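**Storing small building bricks, what do you all use??**

**foltetti_mom** · August 26, 2011
ok so we moved in January and the kids' bricks are STILL in grocery bags. 28 quarts or so of storage needed, maybe more. Clear bin w/ lid and a tray to sort on is what I'm leaning toward. like so

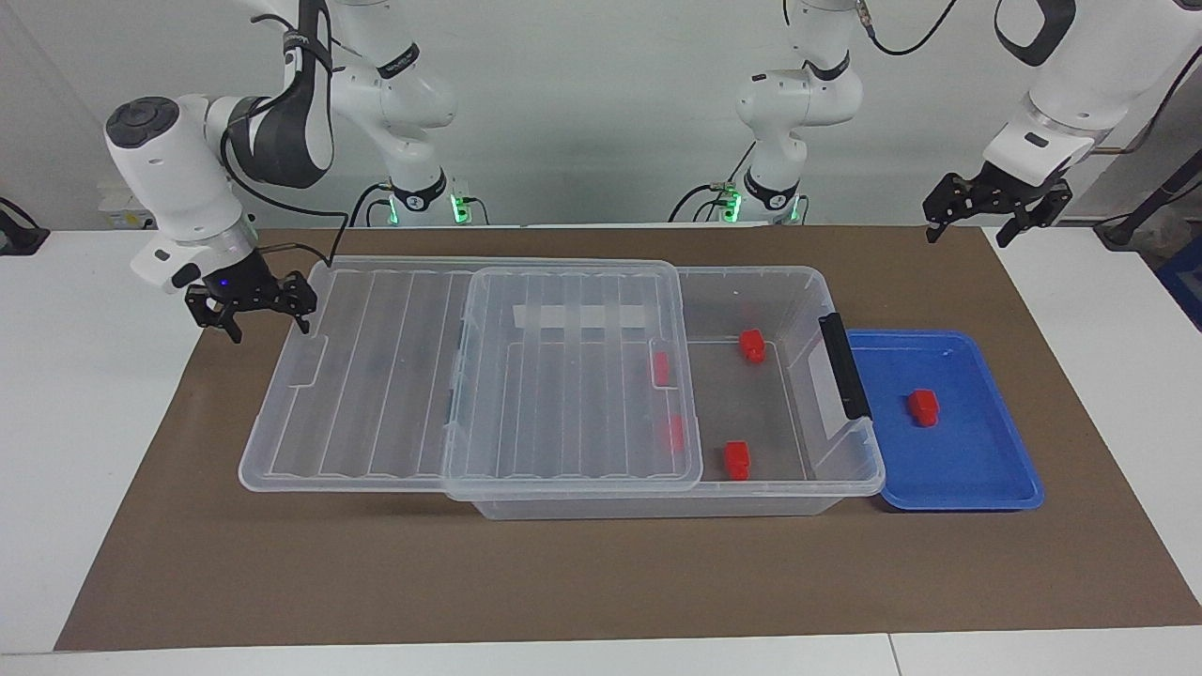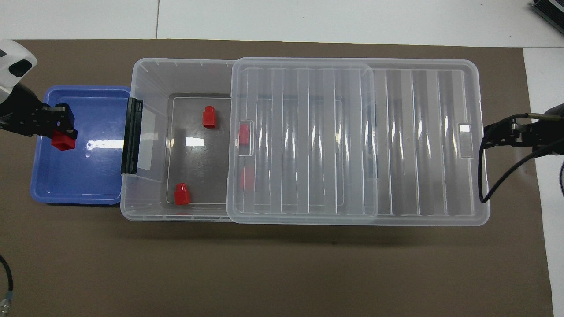 Worth it or do I go with drawers? Budget is 32 bucks, shelf is pretty shallow. Husband votes drawers, I vote whatever is on sale.

**gakow**
Drawers. Bins turn into soup, you dig for one piece and dump the whole thing on the rug.

**Idalina Calado**
Disagree w/ gakow. We had drawers, 3 kids, drawers got yanked out and dropped the first week. One cracked. Big bin, done.

Sort by type not color btw. Red in a pile of red is impossible to find.

**gakow**
so sort by color AND type

**Idalina Calado**
who has time for that lol

**punetti_72**
Fishing tackle boxes. Cheap, dividers move. I counted mine once, 398 pieces in one box and it still closed. Only good for the little stuff tho, plates and wheels won't fit right.

**foltetti_mom**
Tackle box is a good idea for the tiny ones. Don't think my youngest could work the latch, maybe thats a plus

**Aroha Stubbs**
Whatever you get, check the lid before paying. Bought a set from Siqueira, lids warped by summer, had to send them back and pay the shipping. Not doing that again.

**punetti_72**
Mine from there are fine? had them two yrs. Did you leave them in the garage

**Aroha Stubbs**
Garage, yes. Still shoudl hold up in a garage.

**gakow**
not in Texas it wont

**foltetti_mom**
ok going with one big bin plus a tackle box for now. Drawers when they're older. Anybody know if sheets of felt in the bottom cut down on the noise? Saturday mornings are brutal

**Idalina Calado**
Old bath towel. Put it under the bin too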